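Elthorpe Home Notes

Home | Laundry | Kitchen | Workshop | Ask Us

Last updated: February 10, 2024

Keeping Black Clothes Black (or at Least Not Gray)

I own a lot of black clothing, which I bought because it was supposed to be low maintenance. It shows lint, deodorant, toothpaste and every hair shed within a mile. What follows is the routine I settled on after ruining a good sweatshirt one July.

Before the wash

Turn everything inside out. The rubbing in the drum does more harm than the water does, and it may as well happen on the side you don't look at. Zip the zippers. Keep towels out of the load entirely, unless you like your shirts upholstered.

The wash

Cold water, short cycle, half the detergent you think you need. Chalky streaks on dark fabric are usually leftover soap, and a second rinse clears them. Powder is the worst offender in cold water, so I use liquid for darks.

Skip the dryer if you can stand to. Hang things in the shade, still inside out — direct sun will fade a black shirt faster than a year of washing.

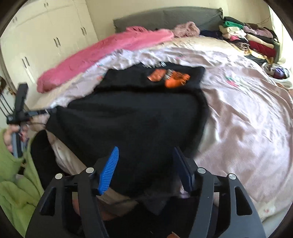

Folding on the bed

A bed is the best folding table in most homes, being wide, soft and already in the way. Lay the garment face down, smooth it from the middle outward, bring the sides in, then the sleeves, then fold up from the hem. Fleecy blankets shed, so put a sheet on top if yours does. Thick sweatshirts want one fold fewer than T-shirts.
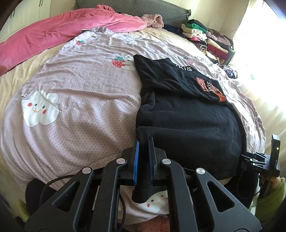 Storing

Fold heavy knits and sweatshirts. Hangers give them shoulders they didn't ask for. Keep darks away from anything fluffy, and wipe out the drawer now and then.

Comments (3)

Khanyisile Tshabalala: The second rinse fixed my streaks. I had been blaming the machine for 9 years.

Chibuzor Etim: What about vinegar in the rinse? My mother swears by it, but she swears by it for everything.

onyeka498: I tried the shade thing on my balcony. Shirt still black, now has a bird problem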